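Search this journal Enter keywords, author or DOI Advanced search
Home Current issue Archive For authors Contact

4. Evaluation of the Heltero kit on panel work

4.1 Kit under review

The Heltero is a retrofit kit sold by Olex for light articulated arms. It consists of a gripper body, a set of exchangeable fingers, a wiring harness and a software package that runs on an ordinary desktop computer. The supplier offers it to small joinery and furniture shops that already own an arm and want to move from pick-and-place to contact tasks on flat stock. We bought one kit at list price in January and received no support beyond the printed manual and the standard help line.

The kit was fitted by the second author (G. Ankrah) following the manual. Mechanical mounting was simple. Routing the harness was less so: the supplied ties are too short for the lower joint of our arm, and the manual shows only one routing, which limits rotation of the wrist. We used our own ties and left more slack at the wrist than the manual recommends. No cable faults were recorded during the trials, but we note that slack wiring near the tool is a snag hazard and should be addressed by the supplier.

4.2 Task and procedure

The task was surface following on a varnished wooden board. The arm lowers the tool to a set clearance, travels along a programmed line, and reports the clearance at each sample point. Varnished stock was chosen on the advice of G. Testa, whose earlier work at the Lurnach site found that glossy finishes were the main source of failed jobs in finishing cells. The arm and tool are shown over the board in Fig. 3.

Each run covered one line and produced 40 sample points. A run was stopped by the operator if the tool touched the board outside the programmed contact zone. The operator stayed at the teach pendant for the full run. Boards were clamped before each session and the work frame was taught again whenever a board was changed. In total 1296 runs were completed, divided between 2 software settings: the factory default and the "low speed" profile described in the manual's appendix.

4.3 Results

Under the default setting the kit held the programmed clearance on matte test pieces without difficulty. On varnished boards the reported clearance drifted near strong reflections, and the controller sometimes answered with a small upward correction that was not needed. The low speed profile reduced these corrections but did not remove them. Changing the room lighting had a larger effect than changing the profile — a result we had not expected, and one that the manual does not mention.

Setup time was the second weak point. The supplier's brochure describes teaching a new work frame as a short job for one person. In our hands it took one person most of a morning at first, falling to well under an hour with practice. H. Vandenberghe, who had not used the arm before, was able to teach a frame alone on the third attempt.

Finger changes were quick and repeatable. We saw no measurable shift in tool position after a change, and this is the strongest argument for the kit over the fixed tool it replaced.

4.4 Cost and suitability

The kit costs 2525 euros without the arm, and the yearly software license is extra. A shop that handles mainly matte or raw stock would get good value at that price. For a shop working with high-gloss panels we would advise a trial period on its own material, under its own lights, before purchase. Ellery, a competing product, was not available to us in time for a side-by-side test; its data sheet lists a shorter working range and a similar price.

Two limits of this evaluation should be kept in mind. All runs used a single arm, and wear was not studied. Sumeya Ayele is preparing a longer trial that will keep the same fingers in service for over six months — its results will be reported separately. The run logs and the work frame files can be requested from the corresponding author, L. Ellery, who has no connection with the product of the same name.

Fig. 3. Arm with gripper body and green end effector above the varnished board, on the slatted metal table.
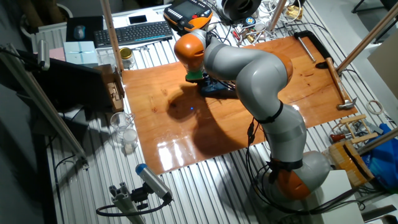
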